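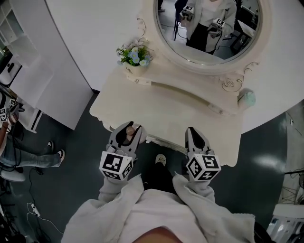 *The vanity, from the front edge*

**White finish on vanity yellowing near the mirror – strip or seal?**

Posted by Jytte Arnardóttir, 8 Jun 2023

I have a white vanity with a carved mirror frame. The finish has shifted toward yellow on the upper part of the frame, mostly in the recesses of the carving. The drawer front has not changed. Household cleaner on a damp cloth made no difference. The piece was repainted by a previous owner and I do not know with what. Can I seal over the discoloration, or does the old coat have to come off?
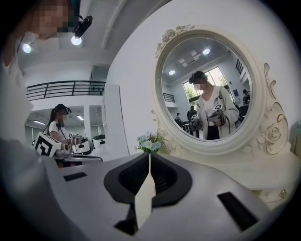
*Mirror frame and carved roses*

**Rónán Mac Giolla**

Find out what the coating is first. Put denatured alcohol on a cotton swab and hold it on a hidden spot for 15 seconds. If the paint softens or comes off on the swab, it is latex or shellac. If nothing happens, it is probably oil-based. Oil-based white yellows in low light, and recesses get the least of it.

You do not need to strip. Stripping carved work takes a long time and rounds off the detail.

1. Wash with a degreaser and a soft brush. Rinse and let dry overnight.
2. Scuff with a fine abrasive pad. Skip sandpaper on the carving.
3. Mask the glass – push the tape under the lip of the frame with a plastic putty knife.
4. Apply 2 thin coats of shellac-based stain-blocking primer.
5. Topcoat with water-based acrylic enamel. Allow 4 hours between coats unless the can says otherwise.

If the house is old enough for lead paint, test before step 2.

**Nahuel Yáñez**

just paint over it, mine was fine

**Ylva Sjögren**

Mostly agree with Rónán. One addition: do not put a clear oil-based polyurethane on top of the new white. It ambers, and you will be back where you started within a year or two. If you want a clear coat, use a water-based one and try it on the back of a drawer front first.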